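Brirkine storage project, last updated September 22, 2019

These are pictures and notes from the second round of sorting in the workroom at Brirkine. Lucie Simard and I did the first round in August, mostly paper and old packaging. This time we dealt with the small tools, the plastic containers and whatever had gathered in the drawers of the long bench. Everything was brought over to the white table, looked at and given a place.

## Containers

We had been using whatever came to hand, including jam jars and a couple of biscuit tins. Lucie wanted clear or tinted plastic so that you can tell if a box is full before you pull it down. The Nastano shop had a mixed lot going cheaply and we took eight. Two have gone to the kitchen for string and candles.

The smoky grey-green plastic has a rippled look and lets a little of the inside show through.

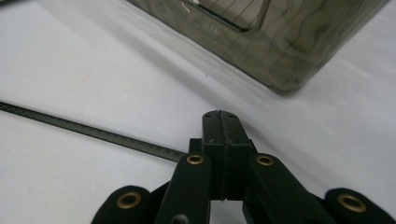 ## Bench drawers

There are five drawers. The top one is now for measuring and marking, and the next one down is for files and other long, thin things, laid flat. The middle drawer still sticks if you pull it from the left, so keep it for items you don't need often. Spare hinges and the Loven shelf brackets are in the bottom two.

## Labels

Lucie wrote the labels by hand on white card. We tried the printed sort first and they peeled off the plastic within about a week. The card ones are tied on with thread. If you change what is in a box, please turn the card over and use the other side before cutting a new one.

## Things that left

Duplicate screwdrivers, a cracked tray and most of the odd lids went in the end. The better pieces were passed on to Paquette, where they have a lending shelf by the door. Anything marked with initials was kept back and is in the paper bag under the window. Please collect yours.

## Still to do

- Paint tins, which need checking for dates
- The shelf above the sink
- Sandpaper, to be sorted by grade
- A proper home for the extension leads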